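Speaker notes: What the bin-picking kit does and what the brochure says it does
Larnedthorpe shop-floor evening, 2019-02-14 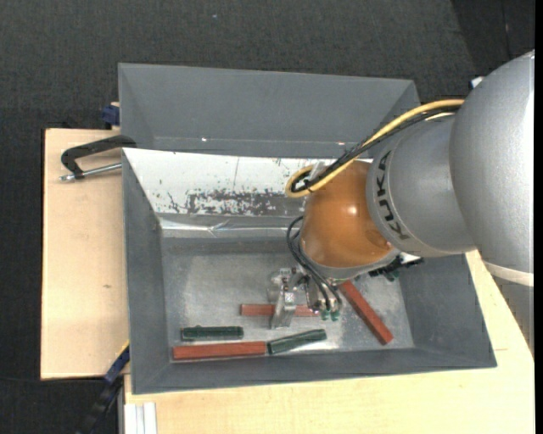 Start with the price. Wait for the groan. The Beteleo package is sold as an add-on for an arm you already own, and the quote we were given covers the software licence, a gripper and two days of setup. It does not cover the bin, the clamps, the table or the hours our own people put in. Say that slowly. Half the room will be budgeting from the brochure.

The claim, word for word from the sales sheet: "picks mixed parts from any bin, first day." Ask who has heard that one before. Then go through what we got.

Our log has 342 pick attempts over the trial. 300 came out of the bin and went where they were meant to go. Let people do the sum themselves. It sounds decent until you remember somebody has to stand there for the rest. The seller likes to quote a run of 131 without a miss. It's a true figure, but that run was one kind of part, well spread out, in a bin we had only just filled.

Where it struggled:
Parts near the walls. A sloping wall looks like help, and for a person it is. The arm has to come down at an angle and the wrist gets there before the finger does.
Long parts lying across each other. It picked one and dragged the other.
The last few in the bottom. Everyone demos a full bin. Ask to see a nearly empty one.

Cables and hoses: spend a minute on this. Anything that runs down the arm to the gripper has to go into the bin with it. The setup guide gives this one paragraph. We re-routed ours twice and I'm still not fond of it.

(If someone asks about the Srithong kit: we had a demo only, no trial. It was quicker to teach, but we never saw it run on our parts. Don't get drawn into a comparison.)

What I'd grant them. The teaching screen is good. A new operator had it doing something useful in 46 minutes. Support answered the phone. Recovery after a missed pick is sensible — it backs out and tries another part instead of sulking with an alarm.

What I don't buy is the payback table. It assumes the cell runs unattended through the night, and it has no line at all for clearing a jam or changing a worn finger. I asked for the working behind it and got a second copy of the brochure.

Astitz have offered to resell it here with a service contract. We've told them we want another trial in March, our parts, our bins, their technician out of the room. No answer yet.

Questions. Keep the cost slide up while they ask.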